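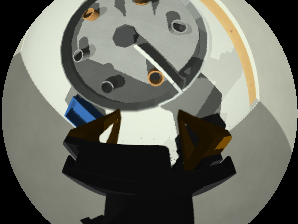
Can you grow a decent crop of chillies on a windowsill in Britain? Two good plants on a sill that gets the sun until mid-afternoon will keep a small household in chillies from July right through to the first cold nights, and you'll have enough left over to dry.

I've been growing them for years and I still get daft with excitement when the first flower opens. They're small, white and droopy, you could easily miss them, and every single one might turn into something that makes your eyes water! If you've only ever grown herbs on the sill then please, please try chillies next.

My first lot came from Hanane Shehata, who used to live upstairs and handed me a margarine tub of seedlings on the stairs with the words "not too much water". I gave them too much water. One survived, went on to make 18 chillies, and I was hooked. She has since moved to the coast and we still swap seeds by post – hers always arrive in old tea bag envelopes and smell faintly of Earl Grey.

This year I've got two kinds on the go. Etar is a long red one, mild enough to slice raw into a salad, with thin skin that dries well. Basside is shorter and fatter and quite a bit hotter, and it starts off a lovely dark purple before it turns. I sowed both at the end of winter in a seed tray on top of the boiler cupboard, with a bit of cling film over it. Basside is slow to get going. I'd given up and was about to tip the whole tray on the compost when the first green loops came up.

Once they have two proper pairs of leaves I move them into yoghurt pots with holes poked in the bottom, and then into their final pots when the roots start to show. I use ordinary peat-free compost with a handful of grit mixed in. Tomato feed once a week after the first flowers, and that's all the feeding they get.
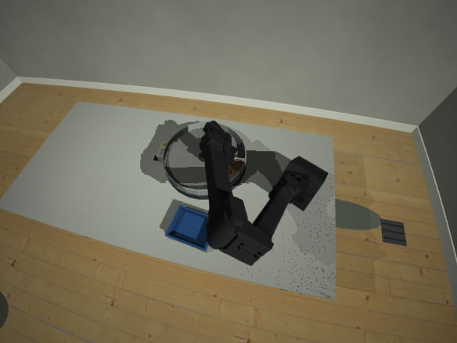

Pollinating them indoors

Bees don't come into my kitchen much, so I do their job. A small soft paintbrush, a tickle inside each open flower, then on to the next one. Late morning seems best. Joris Dewulf, who has the allotment next to my sister's, says he just flicks the stems with his finger as he walks past and gets as many fruits as I do, which I find very annoying, but I enjoy the paintbrush so I'm sticking with it.

Don't panic if some flowers drop off. Mine always do in a hot spell, and then the plant settles down and makes more. Greenfly are more of a worry. I take the plants to the bath and rinse the undersides of the leaves with the shower on low, and if they come back I do it again.

In June I pinched out the tops of the Etar plants and left the Basside alone to see what would happen.

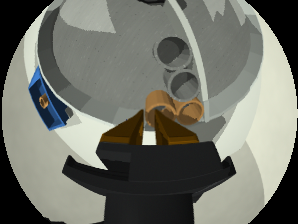 The Etar went beautifully bushy and I had to prop it up with chopsticks, while the Basside shot up past the window catch and leant on the glass like a bored teenager. I picked 82 chillies off the four plants last time I did it this way, so I've got high hopes again. The extras get threaded on cotton and hung over the cooker, and the ugly ones go in a jar with vinegar and a bit of sugar. Try that on cheese on toast!

Next job is finding somewhere for a fifth pot, as Hanane's latest envelope had a seed in it with no name at all.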